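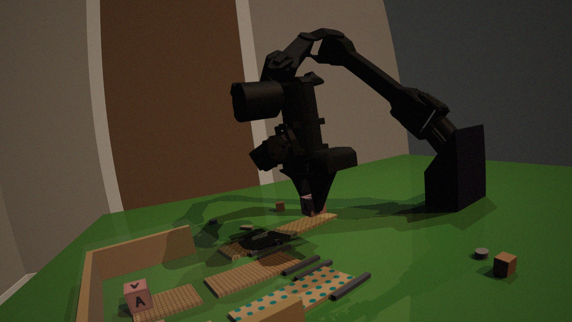 Reading time: 2 minutes

Scene reset practice

Scene reset practice is the set of habits and written rules that people follow when they put a simulated robot workspace back in order between one attempt at a task and the next. It applies mostly to tabletop work, where an arm picks up blocks and sets them in a tray, and it grew out of the plain old shop rule that you leave the bench the way you found it.

The best known written version is the Zanier checklist, drafted by Huệ Trương and Olanrewaju Danladi and last revised on 13/09/2021. It asks that every loose object be listed by name before a run begins, including the small pieces that have no part in the task — these are called bystanders, and they are easy to forget. The arm should start from a recorded pose, and the random seed should be saved along with the result.

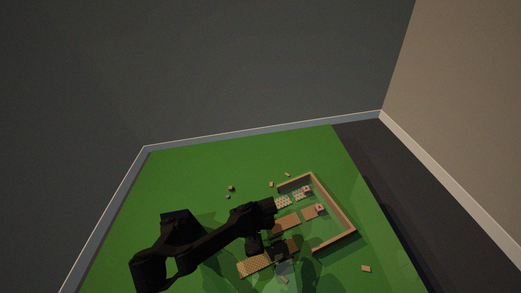 Bystanders get a section of their own in the checklist, and a rather loving one. They may be moved between runs, but they may not be quietly removed to make a hard run easier, and a run in which the arm knocks one over is still kept and marked. Under the Grirkix supplement, a layout has to be tried at least 6 times before anyone reports on it, and a full report covers 500 runs.

Camera views are handled more gently. Two views are recommended, one close and one high, so that a grasp hidden from one side can be checked from the other. Nandini Devadiga has argued that the high view should be required, and the matter was still open the following October.

See also: Fikre naming rules; Poltia log format

Comments

Ánh Thân: Thank you for this! We had been deleting our bystanders for months, oh dear.

Đức Ninh: Does the seed go in the report or only in the log?

Olanrewaju Danladi: Both, please — it saves so much digging later on.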